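Search this site Search
Home News Minutes Join us

Porstead Community Choir – Minutes of the May Meeting

Hello all! I'm taking the minutes again, so you'll have to put up with my way of doing it. We started at 7:10 because the side door was locked and the key was in somebody's other coat. There were enough of us for a vote, and there was cake.

Last month's minutes

Agreed as correct, except that I had written that the altos asked for "more breaks" and what they asked for was more breath marks. I've changed it in the file copy. The altos would also like more breaks.

Summer concert

This took up most of the evening, as I think we all knew it would. The question was whether to keep the long Latin piece in the second half. The tenors feel it's not ready, the sopranos feel it's lovely, and the basses would like to sing it slower so they can find the page turns. We went back and forth for a good while and I stopped writing for some of it, sorry. In the end we voted to keep it but drop the last section, which nobody minded as much as I expected. The folk songs stay as they are. The sea song moves to the very end so people go home humming.

Clothes: all black with a bit of color. We had a long talk about what "a bit" means. A scarf is fine, a tie is fine, a whole jacket is not. Please don't write to me about the jacket, I didn't make the rule!

Start time is 4 in the afternoon. Singers should be there at 2 for the warm-up, and I do mean 2, because last year we were still moving chairs when the first families came in.

Sheet music

Eight copies of the blue folk song book are missing. Look under beds, in cars, inside piano stools. If you have two at home (I had two at home, it's fine) bring the spare back and put it in the box by the door. We are not going to fine anybody, though it was suggested, with some feeling.

We also talked about buying the new arrangement from Sobczak. It's nice, but you pay for each copy and we'd need a lot of them. Put off until after the concert, when we'll know what the bank account looks like.

The piano

Still flat at the top end. The tuner is coming the week before the concert. Until then, please don't lean on it, put coffee on it, or let small children "help" with the pedals. There was a side discussion about whether we could borrow the electric one from the Pusetti Rooms. I said I'd ask, and I will, but stairs are involved and my back has views on stairs.

Warm-ups

A few people said the warm-ups have gotten too long and a few said they're the best part of the week. We'll try shorter ones for a month – sirens, lip trills, one silly round – and see if anyone goes hoarse. If you're late you still have to do the lip trills, by yourself, in the hall.

New members

We have new people in the second sopranos and they're great. Could old hands please stop sitting in the same seats every week with a bag on the chair beside them? It does look a little unfriendly from the doorway. I'm guilty of this too, and I've moved my bag.

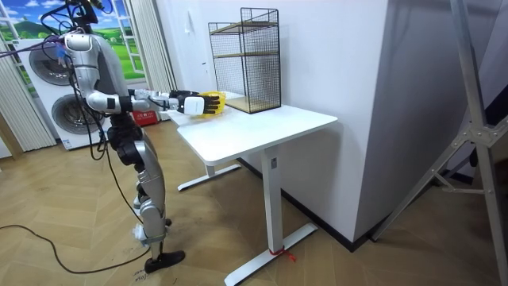
Photo: Porstead Community Choir

Tea and cookies

The tea rota has fallen apart again. A fresh sheet is going up on the board and it will be filled in by voice part, starting with the basses, who have had a very easy winter. Decaf was requested. Decaf was also strongly opposed, but it's only a box of tea bags, so we're getting some.

Trip to Druvelero

People are still keen on the singing weekend. We talked about trains against a bus, and the bus won, mostly on account of the luggage. I'd like to hear from everyone who really wants to come before I call the hostel back. "Maybe" is not that helpful, much as I understand it. Rooms are shared, so do tell me if you snore, or if your friends say you do.

Anything else

Someone left a green umbrella and one glove. Both are in the music cupboard. The heater in the back room rattles during quiet passages and we agreed to switch it off before the slow songs and put up with the cold.

We finished at 8:45 and then stood in the parking lot talking about the Latin piece for another half hour, none of which is minuted.

Next meeting is after the concert, same room. Bring pens.

We use cookies to help this site work. Accept Read more

© Porstead Community Choir Contact us Back to top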